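About Clorkthorpe Table Tennis Club
Three nights of table tennis a week, and everybody gets a game
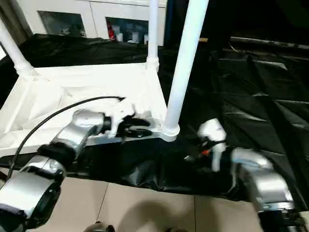
We love table tennis, and we've been lucky enough to build a whole club around it! Clorkthorpe started when Mireille Barbier and Chang-ho Ryu kept running into each other at the Brelier rec center, both looking for someone to hit with. They pushed 2 tables together with another pair of players, put a note by the front desk, and by March there was a line for games.

These days we have 30 members in league play and plenty more who come for the fun of it. Our youngest regulars are still learning to keep score, and a few of our veterans have serves that we still can't read (Chang-ho's short backspin one is a menace).

Mireille runs coaching. She played club matches in Vudholm for years before moving here, and she's wonderful with nervous beginners. Her Monday class covers grip, footwork and the first few strokes, and you'll be rallying before you go home. Chang-ho captains our 3 league teams and handles the ladder, which gets pretty lively toward the end of the season.

And then there's the Mallet Cup, our in-house doubles tournament. Partners are drawn from a hat, so you could easily end up next to the top seed in your very first month. The longest rally we've ever counted came in a Mallet Cup semifinal: 483 shots, and the whole room was on its feet for the last hundred!

New players are welcome any club night. Wear sneakers with light soles, bring some water, and borrow a paddle from the rack by the door if you don't have one.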